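Vasco Vilela
2018-05-02

Thread on how we're teaching the packing cell at Grodlow to close a box. A few people asked after my last post, so I'll put it all in one place.

1/
The job sounds dull and it is. Small parcels come down the line and somebody has to hold each one still, lay tape over the top and down the sides, and press it flat. We want two arms to do that.

2/
We started in March with remote control. Catarina Mendes sat at the desk with a controller in each hand and the arms copied her. She got 276 runs out of it. The moves came out slow and jerky because she couldn't feel the tape.

3/
Tape is the problem. It sticks to the gripper, it folds on itself, and if you pull at the wrong angle it tears. When you're doing it by remote control you find out about a second too late.

4/
So we switched to bare hands for the pressing stage. You wear the camera on your head, do the job as you normally would, and the software from Plarno works out where your fingers and wrists are. The arms get their version of that later.

5/
Rules we settled on, for anyone trying the same:
Sleeves up past the elbow.
No watch, no rings.
Keep both hands in view the whole time.
Look at the box, even if someone talks to you.
If you fumble, carry on and fix it. Don't restart.

6/
Olga Neves argued for that last one and she was right. Our early runs were all tidy, and the model had no idea what to do when the tape wrinkled. The runs with mistakes in them are worth more to us than the clean ones.

7/
We use old parcels. Most have been through the post at least once, so there are stickers and writing on them already. Simão Torres wanted new plain boxes to begin with. I said no, the line doesn't get new plain boxes.

8/
Each person does 9 runs and then stops for a break. After that they get quick and sloppy, and you can see it in the wrist tracking.

9/
What carries over well: where to put the hands. The arms now go to both sides of the box and steady it before they do anything else. We never wrote that down anywhere, it came from the runs.

10/
What doesn't: how hard to press. The camera can't see force. Sofia Leitão is fitting pads from Llanos under the fingertips of the arms, and we'll set the pressure by remote control on top of the hand runs. So the controllers aren't going in the bin yet.

11/
Someone asked why not just buy a taping machine. We have one, a Dravari. It's fine if every box is the same size. Ours aren't.

12/
We have nearly 1,000 hand runs so far. I'd like double that before we let the arms loose on anything a customer is going to open.

13/
The pressing stage, from the head camera:

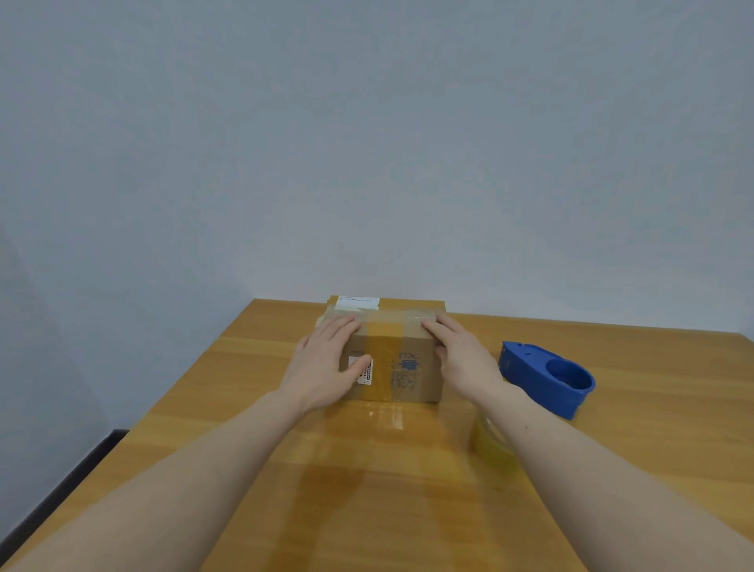
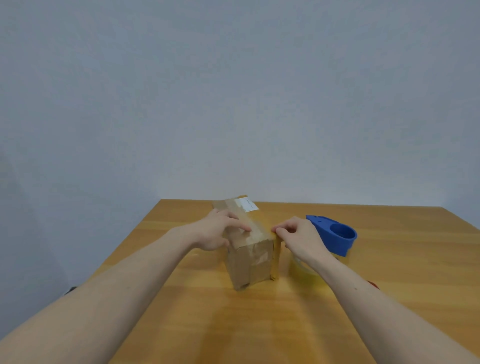

Both hands on the parcel, tape dispenser and roll to the right.

14/
Next is peeling the end of the tape off the roll with a gripper. I can barely do that with fingernails, so don't expect a post about it soon. Happy to answer questions about the head camera setup in the replies.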